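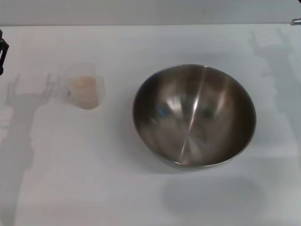

## One big steel bowl or a nested set?

**wainwright_b**

I'm clearing out my baking cupboard and trying to get down to one mixing bowl. The one on the table is the front-runner. It's stainless, deep, with a thin rolled rim. I make two loaves at a time, plus pancake batter and the odd potato salad. The other candidates are a Stundell nested set my sister gave me and an old ceramic one with a chip in it.

Does anyone here get by with a single large bowl? I have 14 inches of shelf depth, so storage is tight but it fits.

**crumbline**

I did it for a year. Fine for dough, annoying for everything else. Whisking two eggs in a bowl that deep is a pain because they spread out over the bottom and you're chasing them. Keep one small bowl from the set.

**iara_bustos**

Disagree with crumbline. Tip the bowl toward you and the eggs pool on one side. I've used one big steel bowl since I moved into my apartment and gave the rest away. For small stuff I use a cereal bowl.

A damp dish towel under it stops it from sliding on a smooth table.

**pantrymoth55**

What do you knead on? If it's the same table, I'd want to know how the bowl behaves when you mix by hand. Mine is light and it walks.

**wainwright_b**

I do the first mix in the bowl and then turn it out on the table. It does walk a little. I'll try the towel.

**oldrye**

Keep the ceramic. Steel gets cold fast in winter and your dough will sulk. In November my kitchen is 15 degrees (Celsius, I'm up north) and a steel bowl adds at least an hour to the first rise. A heavy bowl holds the warmth if you rinse it with hot water first.

**crumbline**

It's chipped though. I wouldn't put food in a chipped bowl.

**oldrye**

Depends where the chip is. On the foot, who cares. On the inside, toss it.

**wainwright_b**

The chip is on the rim. I've been ignoring it for a while, so point taken. It can go hold onions.

**iara_bustos**

For the cold problem, use warmer water in the dough, or put the bowl in the oven with only the light on. Mine sits at 80 Fahrenheit in there with the door shut. Steel warms up as fast as it cools down, so I don't see it as a drawback.

**pantrymoth55**

Does the set have lids? I bought a Humura set only for the lids and I use those more than the bowls. With one big bowl you're stuck with plastic wrap or a plate, and most of my plates are too small.

**wainwright_b**

No lids. I use a shower cap from a hotel. It goes over the rim with room to spare.

**crumbline**

OK, the shower cap is a good idea. I still say keep a small one.

**oldrye**

Same. One large, one small, and get rid of the middle sizes. I never reach for the middle ones.

**iara_bustos**

I'd be fine with that too. My cereal bowl is doing the job of a small bowl anyway.

**wainwright_b**

Going with the big steel one and the smallest of the Stundell set, which fits inside it. The others are boxed up for my niece. I'll bake tomorrow with the towel underneath and post if it still moves.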